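Elluvo Colored Wooden Cubes, stock number 815

Plain painted cubes for stacking, sorting, copying patterns and knocking down again. 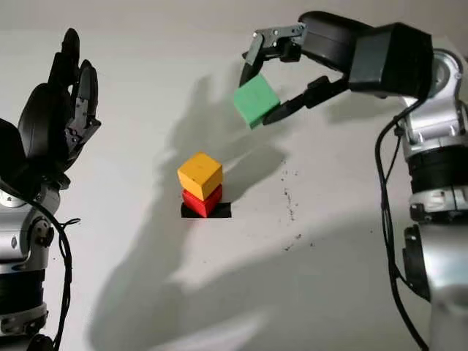 Tarmo Lūse wrote to us in October that he had bought the big box for his grandchildren and then kept a handful on his own desk, "and the red one has not gone back in the box since." We hear that kind of thing a lot about the Elluvo cubes and we understand it completely. There is a red one next to our till.

We have carried wooden blocks of one sort or another for as long as the shop has been open, and these are the ones we come back to. They have no letters, no numbers, no magnets and no little pegs. A yellow cube on a red cube, a green one to go on top, and you are already wondering how high it will go before your hand shakes. That works at three years old and it works at sixty, and I have watched grown customers who came in for a birthday card stand at the counter for a good quarter of an hour trying to build a wall with gaps in it.

What is in the box

The full box holds 93 cubes: thirteen in each of 7 colors, plus 2 left unpainted. The colors are red, mustard yellow, mint green, dark blue, orange, gray and a soft brown that Elluvo calls Moka. Moka gets sneered at a bit when people first open the lid (it does look dull next to the orange!) and then it turns into the one everybody fights over for tree trunks, chimneys, horses and bread.

The unpainted pair are there to be whatever you like. Some families draw a face on one. In ours they are the king and queen and they live on the top of whatever has been built, which means they take the longest fall and have the most dents.

All the cubes in a box are the same size, small enough for a child to pick up with one hand and big enough that you will find them before your bare foot does, most of the time. We also sell single colors by the bag, thirteen to a bag, for people who want to top up or who run a game that eats a lot of one color.

The paint

This is the part I get excited about, so bear with me. The colors are on the quiet side. The yellow is a real mustard and you can see the grain of the wood through it, and the green is a muted mint with a matte surface, nothing like the shiny green of a plastic toy. Put together they look good on a shelf, on a rug, on a white table, in a heap. My own heap has been on the living room windowsill for months and I have stopped pretending I will move it.

Matte paint has another nice effect, and it's one you feel more than see. A glossy cube slides. These have a bit of drag to them, so a tower that is slightly off will often stay up when it has no business doing so. It makes them forgiving for small children and it makes them very good for showing off.

They will scuff. Corners get paler with use and faces pick up dark marks where they have been banged against each other or dragged across a floor. We think they look better for it, but if you want blocks that stay like new you should know this before you order. A cube that has been played with for a year looks like a cube that has been played with for a year.

The squares

Every box has a sheet of black stick-on squares tucked inside the lid. A lot of people never notice it. Please look for it! Put a square on the table and it becomes the spot where the tower has to start, and suddenly there is a game. Put out several and you have houses on a street, or stations on a railroad, or a place for each player. They peel off a smooth tabletop cleanly. Don't use them on wallpaper or on bare unfinished wood, where they can lift the surface. We found this out on a pine bench.

Things to do with them

You don't need instructions for blocks, but we get asked for ideas, and over the years a few have stuck.

Copy me. One person builds something small behind a propped-up book, two or three cubes to begin with, then takes the book away. The other person looks for as long as they like and builds the same. Then put the book back before they start, and it gets a lot harder. Which one was on the bottom, the red or the yellow?

Corner tower. Every new cube has to be set at an angle to the one beneath it. It goes up surprisingly well to begin with and then comes down all at once.

Traffic. Choose an order of colors and keep to it the whole way up. Red, yellow, green is the obvious one to start with and little kids love being the one who gets to say what comes next.

Slow hands. Each player moves one cube from the pile to the tower while the others count out loud, and the slowest placing wins the round. It's the only stacking game I know that makes a room go quieter.

Gert Msimang sent us a version of Copy me that we now play at home all the time: the builder describes the stack in words and the other person is not allowed to look at all. With same-size cubes it sounds too easy. Then someone says "next to it" and you find out how many ways there are to be next to something. Gert also asks us to mention that dropping a cube should cost you nothing, and we agree.

Sorting

A box this size is a wonderful thing to sort. Tip it all out, give everybody a bowl and a color, go. Younger children will often carry on sorting long after you expected them to be bored, and it's also how the box gets packed away, so I would never tell them to stop. The gray and the Moka are the two that get mixed up in the evening under a yellow lamp. In daylight there is no trouble telling them apart.

If you want the thirteen-and-thirteen arrangement back the way it came, lay the colors in rows along the bottom of the box, starting with the dark blue at the hinge end. The unpainted two go in last, at the front. It does fit. It fits exactly once, in exactly that way, and any other way leaves you with a cube in your hand and the lid up. We usually just pour them in and press.

The box

Solid lid, rope handles, a simple brass catch. It's made for Elluvo by Willems, who also make the trays we sell for the smaller puzzles, and it's a proper box that you will go on using. An older version had a sliding lid, which looked lovely and pinched fingers. If you have one of those and would like to swap, get in touch and we'll see if we can find you a hinged one. The outside is oiled and can be wiped. Please don't stand on it to reach things, however strong it feels.

Looking after them

Wipe the cubes with a damp cloth and let them dry in the open before they go back in the box. A little dish soap is fine. Soaking isn't, and neither is the dishwasher – the wood swells, the paint cracks at the edges, and a cube that is no longer quite square will spoil every tower it gets into. Crayon comes off with a dry eraser if you catch it early. If a corner splinters, rub it down with fine sandpaper and carry on.

Keep them off radiators. I know the top of the radiator is a very good shelf for building on.

Going with other sets

We've had a couple of emails on this. The cubes are the same height as the thick planks in the Metitz bridge set, so you can lay a Metitz plank across two stacks and the next layer will sit level. It's a brilliant combination and we keep both on the demonstration table for that reason. The Metitz arches are a little narrower than a cube is wide, so they will sit on top with a small ledge on each side. Good ledges for animals.

Other makers' cubes may or may not match. Bring one in, or measure it against the outline printed on the bottom of the box.

Who they suit

Anyone past the age of putting everything in their mouth. We sell a good number to classrooms and to people who run afternoon groups, and a few to those who simply want something nice to fiddle with during phone calls. A bag of one color makes a lovely present on its own. For one child, a mixed half box is plenty to begin with; for two or more, get the full one and avoid the argument about orange.

Ordering

Ask for stock number 815 for the full box. Bags are listed under the color name, so "Elluvo mint" or "Elluvo Moka" will find them. The mustard sells faster than the others and sometimes we have to wait for the next delivery, in which case we'll tell you before we take any money. Spare sheets of black squares are free with any order, just put a line in the comments field. Lost cubes can be replaced singly at the counter or by mail, and if you need one of the unpainted pair, say which face you had drawn on it. We don't need to know, but we like to hear.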